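Demonstration gathering (robot learning)

From the Madow Handbook of Practical Automation. Last edited 2/15/23. Stub status removed, still needs work on the Storage section.

Demonstration gathering is the collecting of recorded examples of a task, done by a person through a robot, so that a learning system can copy them later. Also called demo collection, teleop recording, or on some shop floors just "driving." One example is an episode. A pile of episodes is a set. The person doing the driving is the operator.

Not the same as programming by waypoint, where someone stores a list of positions and the arm replays them exactly. Not the same as reinforcement learning either, though the two get mixed, see Related methods.

Contents
1 Background
2 Equipment
3 Procedure
4 What gets recorded
5 Wrist views and fixed views
6 Quality and rejection
7 Set size
8 The Oltow set
9 Disputes
10 Related methods
11 See also

Background

Older industrial arms were taught by hand. A worker pushed the arm through the motion or stepped it with a pendant, and the controller kept the path. Fine for spray painting. Bad for anything that moves around between tries, like a cable, a bag, a heap of loose parts.

Learning from demonstration gets around this by taking many versions of the same job and fitting a model to all of them. The model gets pictures and joint readings in, and gives arm motion out. It never sees a rule that says "pick up the cord." It sees people picking up cords over and over and has to work out what they had in common.

Most of the cost is in the gathering. Training is a matter of machine time. Gathering is people in chairs, hours of it, plus tables, plus replacement fingertips.

Equipment

Varies a lot by site. The usual parts:

Follower arms. The ones that touch the objects. One or two per table, two being normal for any job that needs holding and moving at once.

Leader arms or another control. Leader arms are copies of the followers, often smaller, moved by the operator's hands. Other sites use handheld controllers or a 3D mouse. Leader arms are easier to learn but take up bench space and wear out at the wrist joint first.

Cameras. At least one on each wrist and at least one fixed. More on this below.

Frame. Metal uprights and a crossbar around the table, for mounting cameras and lights. Should be bolted to the table or the floor, never just stood there. A frame that gets bumped on Tuesday gives a set with two different viewpoints in it and the model will notice.

Pedal or button. Starts and stops an episode. Pedal preferred, hands are busy.

Objects. Whatever the task calls for. Keep spares. Bins get swapped out all the time, and a new bin in a different color half way through is a change to the set wether anyone meant it or not.

Procedure

Sites differ but the loop goes like this.

1. Lay out the objects by the reset card. The card gives a rough zone for each object, not an exact spot.
2. Arms to home.
3. Pedal down, recording starts.
4. Operator does the task.
5. Arms back near home, pedal again.
6. Mark keep, reject, or unsure.
7. Reset.

Reset eats more time than the task on short jobs. Magnus MacKinnon's bench notes at Oltow suggest making the reset part of the work: one episode puts the item in the bin, the next takes it out. Both are kept, under different task names. Cuts down on reaching into the work area too, a safety point as much as a speed one.

Operators are rotated. Driving two arms is tiring on the shoulders and attention drops before the operator feels it.

What gets recorded

Joint angles for every arm, leader and follower. Gripper opening. Camera streams. A time stamp on everything, from one clock. The task name and a sentence in plain words saying what was done. Operator number, never the operator's name.

Force or motor current if the arms report it. Many cheap arms don't, or report it so badly it gets thrown out.

Time stamps are where new sites go wrong. If a camera runs late by even a few steps then the picture shows the hand in one place and the joints say another. Check by clapping the grippers shut on camera at the start of each session and lining up the moment in both streams. Low tech. Works.

Wrist views and fixed views

The two kinds of camera do different jobs and a set with only one kind is usually weaker.

The wrist camera rides with the gripper. It sees the fingers and whatever is just past them, so it is good for the last bit of an approach, when the operator is deciding where to close. Loses sight of everything else. Also smears when the arm moves quickly, and thin dark objects near dark fingers can be hard to separate.

The fixed camera keeps the whole table and both arms in one picture. Good for knowing which arm is where. Poor at fine detail. It also takes in the room: other stations, people, lights, all of it.
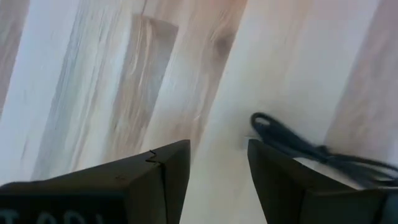
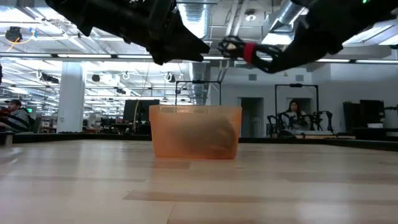
Wrist view, then fixed view. Same place, same occasion.

Training code usually takes in both kinds at every step, resized to match. Some groups drop the wrist stream to save disk space and then put it back after the first trials. Vilém Kadlec ran the comparison at Halás on a cable stowing task and found that models without the wrist stream would go to the right area and close on nothing. Models with only the wrist stream did the grasp okay but wandered if the cord started outside the view. His write-up recommends keeping both even when the disks are full, and lowering the frame rate first if something has to give.

Background in the fixed view is a known problem. A model can latch onto things that have nothing to do with the task. Fixes in use: screens behind the table, moving the table between sessions, cropping, or gathering at several stations so no one background dominates. Screens are cheap but then the model only works in front of a screen.

Motion smear is treated as normal. Do not delete episodes for it. The arm will smear when the model is driving too, so the model needs to have seen it. Shorter shutter times help where the lighting allows, and watch for flicker with tube lights.

Quality and rejection

Reject an episode when:

- an arm hit a limit and stopped
- a camera dropped out
- the operator's own hand came into the work area during recording
- the task sentence doesn't match what was done
- the item left the table

Do not reject for a fumble. A missed grasp followed by a good one is some of the most useful data there is. It shows the way back from a mistake. Sets made only of clean runs give models that freeze or drift the first time something slips.

Pauses are harder. An operator who stops to think records a stretch where nothing moves, and a model trained on a lot of those learns to sit still. Short pauses stay in. Long ones get trimmed if the trimming tool is trusted, if not, reject.

A second person checks a sample of the kept episodes. Léonie Chauvin's checking sheet, used at Oltow and later at Halás, asks only three things: did it finish, would you show it to a new operator, does the sentence match. Yes or no for each. Earlier versions had a five point scale and checkers just put 3 for everything.

Set size

No agreed number. Depends on how many objects, how much the layout moves, how good the starting model is.

For one task at one table people often aim for 1000 kept episodes, mostly by habit. Simple placing jobs can do with far fewer. Soft things like cords and cloth want more, as the shape is different every time.

Variety counts for more than bulk past a certain point. Ten layouts with a few tries each beats one layout done all day. Same with operators. A set from a single operator picks up that person's habits, including which hand they start with.

The Oltow set

The Oltow set is the one most cited in this handbook, so a short account.

Gathered by Vindham under Ifeanyi Ogbonna, on two-arm stations. Tasks were all bench tidying: moving items into and out of open bins, coiling and stowing cords, passing an item from one arm to the other. 1770 episodes recorded in total. Of these 542 were rejected, a high share, mostly dropped camera streams in the first weeks before the cabling was redone. The rest were kept and are the released part.

Rejected episodes were saved separately. Ogbonna argued for this against the storage budget and later used the dropped-stream ones to test how models cope with a missing view.

The release has no audio. Faces in the background of the fixed streams are blurred in the released copy. Task sentences are in English, one per episode, lightly corrected for spelling.

A second round was started in June with new fingertips. It is not compatible with the first without a correction, the tips being longer, and the two should not be mixed blind. The readme says so but people miss it.

Disputes

Whether operators should be told how the model is doing. Craig Morrison holds they should not, on the grounds that operators start driving "for the model," slow and stiff, and the examples lose their natural flow. MacKinnon says the opposite, that an operator who knows the model is weak at handovers will give better handovers. Niether has published numbers.

Whether to script layouts. Scripted layouts cover the table evenly. Unscripted ones cluster where people naturally put things down, arguably closer to real use. Most sites do a mix and don't record which was which, a pity.

Pay by the episode or by the hour. By the episode gives more episodes and worse ones. Handbook position is by the hour. [citation needed]

Related methods

Kinesthetic teaching: the operator moves the follower arm itself by hand. No leader arm needed. The operator's hands end up in the pictures.

Handheld gathering: a gripper with a camera on it carried by a person, no arm at all. Quick, can go anywhere, but arm positions have to be worked out afterward and some motions can't be done by the arm later.

Correction rounds: the model drives, the operator takes over when it goes wrong, and the takeover is recorded. Usually done after a first set exists. Efficient with operator time.

Simulation: episodes made in software. Good for rigid objects, still weak for cords.

See also

Episode
Leader arm
Pedal, wiring of
Reset card
Task sentence, style guide for
Time stamp drift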